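5.3 Failure analysis: clear bottles and the missing grasp

The most interesting result of this project is a fault, and we are glad to give it a section of its own. Drivis, our grasp monitor, looks at the wrist view and decides at every time step whether the hand is holding something. It does this with one strong cue, the magenta of the finger pads. An open hand shows plenty of magenta, and a hand closed on a mug or a box hides most of it. The cue is cheap and fast, and on solid objects it works beautifully.

Then we gave it drink bottles. Of the 1,731 recorded grasps in the Hollo test set, 845 involve a clear or partly clear container. In 191 of those the monitor reported an empty hand at least once while the fingers were closed on the object. We had expected the errors to gather in dim rooms or under bright ceiling spotlights, and we spent a happy but useless week plotting brightness against error before Kalliopi Atanasov suggested masking out the object and looking at what was left. The magenta was still there, right through the plastic!

The consequence is a safety matter as well as an accuracy one. When the monitor reports an empty hand, the controller starts a recovery move: the fingers open fully and the wrist backs away. If a full bottle is in the hand at that moment, it drops. During arm replay in the lab, 99 bottles were released this way, most of them over the padded tray and a few, less fortunately, over the cable duct. The fault repeats well, and replaying the same recording with the same weights gives the same false report nearly every time.

Two details helped us pin it down. First, a wide printed label protects the grasp when it sits between the camera and the pad, and does very little when the pad is visible above or below it. Second, fill level matters less than we thought. Oluwatosin Nwosu repeated the lab trials with bottles full, half full and empty, and the error rate barely moved.

Our fix, Onyeka, adds finger opening width as a second input and blocks the recovery move whenever width and color disagree. The controller then holds still and asks for a fresh reading. We like this change very much – it is eleven lines of code – but it does slow the hand down, and very thin objects can still fool it. Section 6 reports both costs.

Figure 4 shows views from a café table, a setting that brings clear plastic, strong light and a cluttered background together. 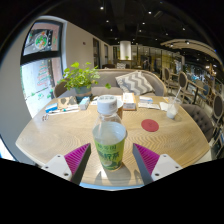
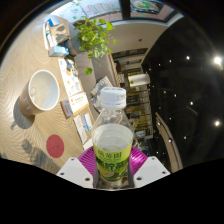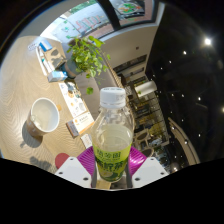
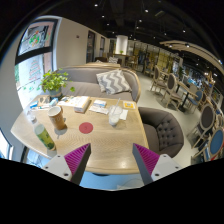
Ganar, 22nd August

Figure 4. Wide-angle views from the hand-held gripper at a café table. First: the fingers approach a capped bottle without contact. Second and third: the bottle is held upright between the fingers, with magenta ribbing in view. Fourth: nothing is between the fingers, and the magenta pads face each other.

The second view is the one we now use when explaining the fault to new lab members. Magenta shows through the lower part of the bottle, just beneath the label, and a monitor trained on mugs and boxes has had no practice with that. We have added views of this kind to the training split and kept the Hollo test set as it was, so that the numbers above can be compared with those in Section 6.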